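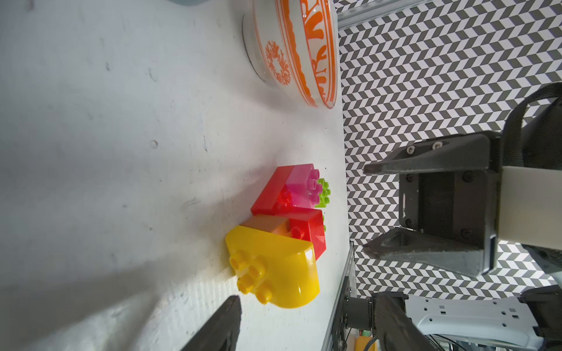 Fica a objeção da bancada de Cetcombe, transmitida ao telefone na segunda-feira: que arrumar peças grandes de encaixe por cor é perder tempo, porque quem as procura depois quer é a forma. Tendo a concordar, embora a alternativa deles também não me convença.

Caderno da oficina, março

Proposta em cima da mesa: o método Poojary, blocos para dentro da taça com riscas laranja, separados antes, de preferência já desencaixados. Dizem que corta 30 por cento do tempo de arrumação. Não vi os registos. A folha da Rument fala em 16 ensaios e não diz com que taça, nem se contaram as peças que caem ao chão.

O que anoto por agora:

1. Taça de cerâmica é má escolha para plástico duro. Lasca no bordo, mais cedo ou mais tarde. Pedir uma de plástico, 700 ml não chega — as peças são grandes e prendem umas nas outras.

2. Empilhar primeiro, guardar depois. Duas pilhas em cima da mesa, blocos encaixados na vertical. Ocupa menos tampo, mas alguém tem de as desmontar a seguir e esse tempo ninguém o soma.

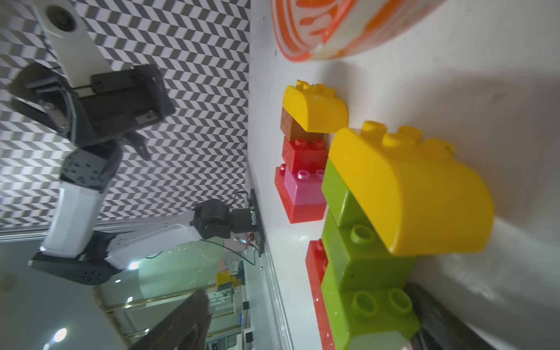 3. Tampo branco: já está riscado. Limpar com pano húmido antes de culpar os blocos.

Falta perguntar à Plirnirero se a caixa 456 ainda existe em armazém.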